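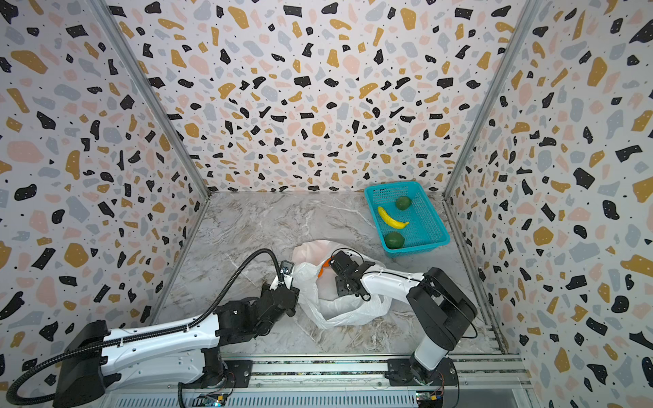
A basket with a banana and two round green fruits, and a plastic bag some way off.

Packing Groceries: How a Plastic Bag Works

A thin plastic shopping bag is made from a material called polyethylene. The film is very thin, so the bag weighs little and folds up small. It has no shape of its own. A basket has stiff sides and keeps its form when it is empty. A bag takes the form of whatever is put into it.

This makes a bag harder to fill. The two layers of film often cling together, and the opening closes again when you let go. One hand has to hold the edge while the other hand does the loading.
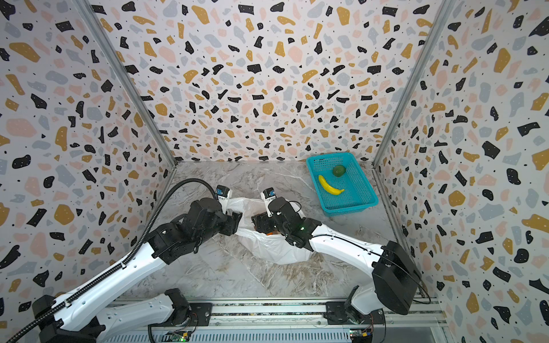 It is easier if you pinch only one layer of plastic and pull it away from the other. Air moves in between the layers and the bag opens.

What goes in first?

Heavy, firm items go at the bottom. Limes are firm. Bananas are soft under the peel, and a bruise forms when something presses on them, so they go near the top.

The Sulinham children's page uses this order for a small load:
1. Cans and jars
2. Firm fruit
3. Boxes
4. Soft fruit and bread

Sweets with a chocolate coating need extra care.

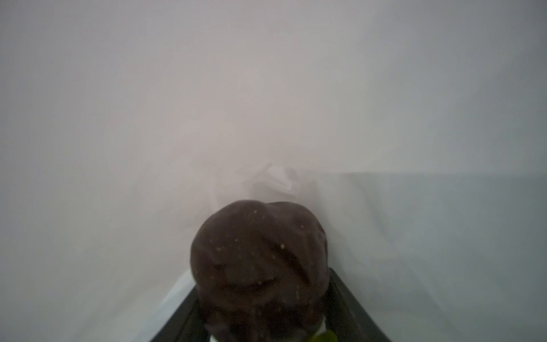 Chocolate is held together by cocoa butter, a fat that softens in a warm room and melts close to body temperature. The coating on an ice cream bar is also thin, and it cracks if a can rolls against it. Keep cold items side by side - they warm up more slowly that way.

How much fits?

A liter of water weighs 1,000 grams. A lime of 70 grams and a small carton of 200 grams are light loads. Several bottles together are a heavy one, and the handles stretch before they tear.
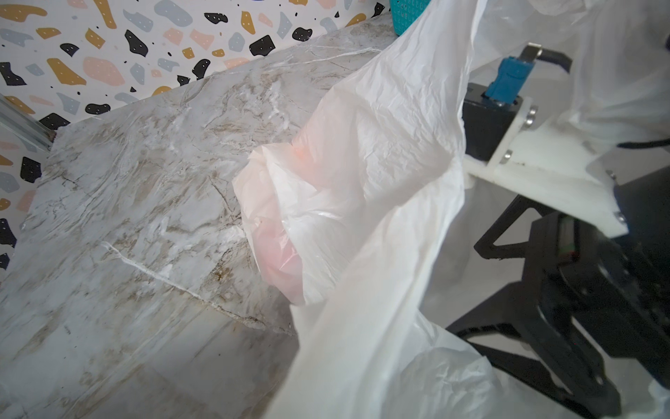
Putting the bag away

Take everything out and check the corners. Press the bag flat to push out the air, then fold it in half lengthwise twice. Roll it up from the bottom toward the handles. Keep plastic bags away from babies and pets, and never put one over your head.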